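Speaker notes: Shared desks and the things that get lost on them
Talk for the office managers' meeting in Haverford, August 3, 2025
Tobias Ruiz-Ortega

Slide 1. Title
Wait until people sit down. Say good morning, say my name slowly. Thank the hosts for the room and the coffee.
Say that I will speak for 26 minutes and that I like to get questions at the end. If someone raises a hand before, I answer if the answer is short.

Slide 2. Where I work
I manage the office at Iketik. We moved to the Umwood building last October. Before the move every person had an own desk with drawers. Now we have shared desks on two floors and lockers in the corridor.
Do not tell the full story of the move. People in this room have all moved an office and they know it.

Slide 3. What we expected
We prepared for problems with noise and with meeting rooms. We made a plan for both, and the plan was mostly good.
We did not prepare for small objects. Pens, chargers, scissors, tape, sticky notes. In the first weeks these were the subject of most messages I received.
Read one message aloud: "I have a pen but it is not the pen I had yesterday." Pause here, people usually laugh.

Slide 4. The number
In the first four months we received 102 written requests about desk supplies. Let them look at the number for a moment.
Explain that I read all of them again before this talk. Very few asked for something new. Most people asked where a thing was, or who had taken it.
In the same period we spent 3,310 dollars on supplies. I had the invoices in front of me when I wrote this, so if someone asks, the number includes paper and printer ink.

Slide 5. First try: the big cabinet
We put everything in one cabinet near the kitchen. It looked very tidy. I was proud of it and I took visitors to see it.
The walk from the far desks was too long. People took a handful of pens at one time and kept them in the locker. The cabinet was empty by the middle of the month and the lockers were full.
Mention that I sent a strict email about this. Mention also that I regret the email. The tone was wrong, and two colleagues came to tell me so.

Slide 6. Second try: labels
We put a label with the desk number on each object. It took me one long afternoon.
The labels came off the scissors first. On pens they made the grip uncomfortable, and people removed them with their nails during meetings.
Keep this slide short.

Slide 7. Third try: a small set on every desk
The idea came from Vurkwood, the firm on the floor below us. They keep the same few things on each desk and check them once a week. I asked if I could copy it and they were kind about it.
Our set is one cup, a few pencils, one marker, one pad of paper. Anything special stays in the cabinet.
Say clearly: the set must be boring. When we put nice pens in it, the nice pens went home with people.

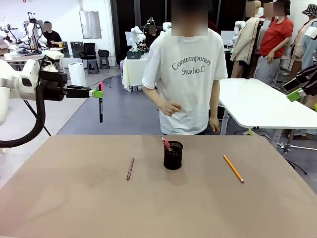 Slide 8: Black mesh pencil cup, red pencil on the table beside it, marker with a pink cap.

Talk about the cup here. We tried closed boxes too, but people forgot what was inside them. With an open cup you see in one second what is missing.
Caps are a separate subject. If a marker is found without its cap, we throw it away and do not search.

Slide 9. The weekly check
It takes me less than one hour for both floors. I go with a tray, early, before most people arrive. I put back what is missing and I collect what does not belong.
I do not write names down. I did this at the start and it made people nervous.
Objects that I collect go on the shelf by the door for a week. After this they go to the cabinet.

Slide 10. What is still difficult
Chargers. I have no good answer and I will say so. We have almost 26 different cables in a drawer and I do not know the owners.
Left-handed scissors. We have one pair and it travels a lot.
Ask the room how they solve it. Give them time, count silently to ten. If there is no answer, continue with slide 11.

Slide 11. If you want to try it
Start with one row of desks for a month. Choose the row near your own desk, you will see more.
Tell people before you start what will be on the desk. I told them after, and they thought it was a gift.
My list of supplies is on paper at the back table. Please take one copy per office.

Questions. Repeat each question in the microphone before I answer.
If someone asks about lockers: that is a long answer, offer to talk at lunch.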